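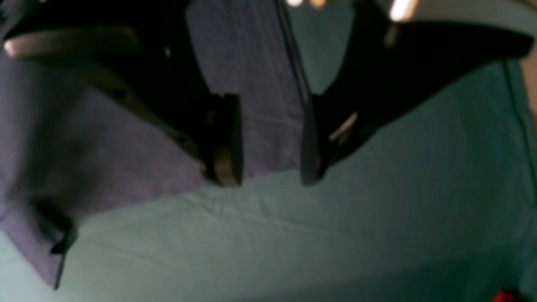 fingers open over the purple one, wrist cam

Forum > Benchtop arms > Cell rules and good practice
Thread: house rules for cloth handling, pls pick apart

kiltitz_bench wrote:
Writing up one page of rules for our folding bench before the March intake. Draft so far, numbers are ours not from any standard:

1. Cloth on the table before any garment goes down. Pulled taut, no ridge under the work area.

2. Wrist view checked before first close. If the pads aren't readable against the fabric, stop and fix the lighting. Dark on dark is the worst of it.

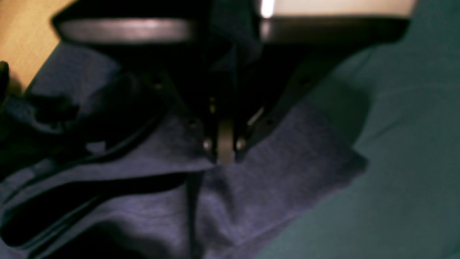

3. Contact with the table is allowed, pushing is not. Force cap set in the controller, not left to operator's judgement.

4. Hands stay out past the tape line while either arm is enabled. Doesn't matter how slow it's going.

5. Log every aborted fold. We had 1,060 attempts in the sheet last round and 19 with no reason filled in. Useless.

Anything missing?

Gridton_Al wrote:
Rule 3 too vague. Whose cap, measured where? Motor current isn't force at the fingertip. We put a cheap kitchen scale under the cloth and press, write the number on the whiteboard, redo it after every finger swap. Takes 10 minutes.

mapleservo wrote:
Disagree on rule 4 tbh. If you've done a proper risk assessment for shared space you can have hands in there at reduced speed. Blanket ban just means people ignore it and then ignore the rest of the page too.

kiltitz_bench wrote:
@mapleservo we haven't done one for shared space so the ban stands. Students, two arms, not chancing it. Fair point on people ignoring it tho.

@Gridton_Al good, stealing the scale.

Also adding a start condition. One garment on the table, both grippers up and clear of it. Bunched is fine, two shirts is not.
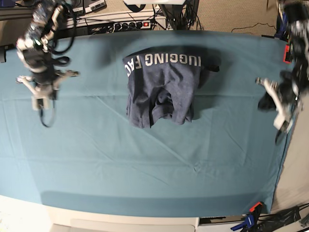 bunched start, navy tee, overhead

pimentel99 wrote:
Clamps! Put the clamps in your rules. Check them every morning, by hand. Ours crept over a few weeks and evrything calibrated off the table edge went with it.

And cables. Slack loop near the wrist is ok if you've run the full reach and watched it. Jog to the far corners slow, both arms, before you sign anything off.

Gridton_Al wrote:
+1 cables. Would also want the estop reachable from the operator's chair. Nearly 40 bench cells I've looked at over the years, and a power switch at the back of the table keeps getting called an estop. It isn't one.

mapleservo wrote:
Ok that one I agree with lol. Rear switch means leaning over the arms to get to it. Straight fail in my shop.

kiltitz_bench wrote:
Adding both. Estop on the front edge, operator's side, tested at start of shift with arms at low speed. Clamps by hand daily.

Still arguing here about what counts as a done fold. Nii Korletey wants a pass/fail off the overhead view only, I'd rather someone measures the edges. Leaning his way for the first month just for speed.
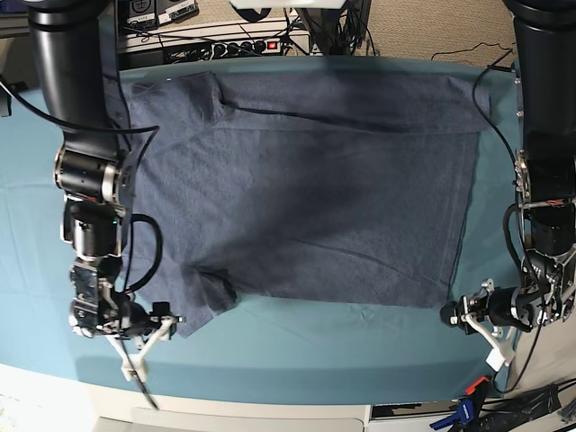 davska_newbie wrote:
New to this sorry. Who's allowed to reset the cell after an estop?

Gridton_Al wrote:
Only the person running that shift, and only after they've looked at both arms and found out why it was pressed. Releasing the button shouldn't start motion by itself. Separate restart, deliberate. Put a name on the board so there's no arguing.

mapleservo wrote:
And log it same as an abort. kiltitz can you post v2 when it's typed up? would rather borrow yours than write my own

kiltitz_bench wrote:
Will do, prob tonight after 7. Rule 4 staying as is.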